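2024-01-27, notebook, Felista Shemweta

Left gripper fault, bedroom tidying set, continued from the last entry.

Started on the bed with the towel heap as before. Towel, gloves, backpack, the red Hi bag behind, small packets here and there. Task list for the day was packets first, then straps and bands, then the gloves. Both Hivska units charged overnight and both passed the width check at the door, fully open and fully closed, so I signed the sheet and carried on.

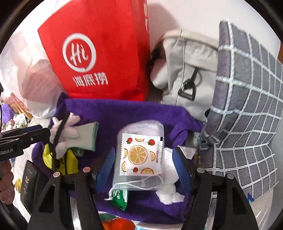 Orange slice packet on the mesh pouch in the first one, watch band between the pads in the second.

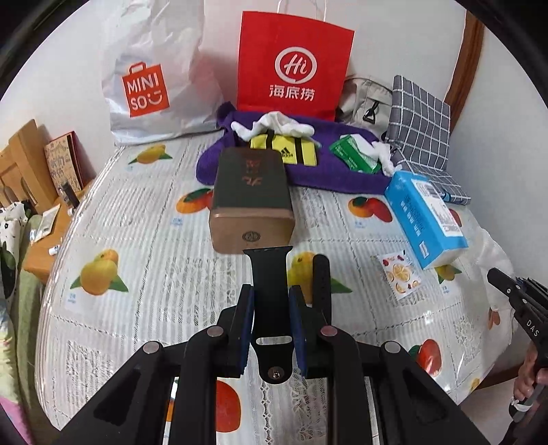
The fault is in the logged finger width on the left unit. When the fingers close on something thin and stay closed, the reading creeps. It starts where it should, then drifts open over the length of the hold, 3 mm at worst. Nothing moves at the pads. I held a closed grip on a steel rule for a full take and watched the pads the whole time, and the log says the grip opened. On thick objects I can't find it at all, which is why the door check never caught it.

First drift I can find is in take 709. Went back through the ones before it and they are flat. After it, every thin-object take on the left unit has it to some degree. The right unit is clean throughout.

Tried, in this order:

Restarted the unit. Drift still there.
Swapped the battery with the right unit. Still there on the left, right still clean.
Swapped the data cable. Same.
Re-zeroed with the fingers fully closed. Good for 5 takes, then back.
Warmed the bench and repeated. No change I could measure.

Then took the side cover off. The encoder magnet sits in a small cup on the pivot and is glued in. I could turn it with a fingernail. It doesn't spin freely, it takes a bit of a push, but under a steady squeeze on the trigger the linkage leans on it and it walks. Let go and it mostly comes back, so an open-and-close check looks fine.

Athumani went over the log this afternoon and doesn't agree that the glue is the whole story. The magnet should not be touching the linkage in the first place, glued or loose, and if it is leaning then the pivot has play in it and a fresh blob of glue will hold for a month and let go again. Also wanted to know why the door check is done with nothing in the fingers, when every fault so far has been under load. Fair on both counts. I measured the pivot after that and there is play side to side, more than on the right unit. No spec for it that I could find, so I've asked Vilier for one and for a spare pivot pin.

Left unit tagged out and put on the top shelf with the cover in a bag. Please don't take it for the kitchen set, even for the big items. If the magnet lets go altogether the width will read as anything.

Data: all left-unit takes from 709 on are moved to the hold folder. Nothing deleted. The camera side is fine, it's only the width channel, so Rusach may be able to use them for the vision work if they ignore that column. I'll write to them and say so plainly in the readme as well.

Door check from now on:
open, closed, then closed on the steel rule for the length of a normal take. Write down first and last reading. If they differ, the unit doesn't go out.

Did the new check on the right unit before packing up, 7 times. No drift on any of them.

Still to do: glue type (the old stuff came off in flakes, no idea what it was), pivot pin when it comes, look at the two older units in the cupboard for the same play. Those were last opened in June and I can't read my own note on what was done to them.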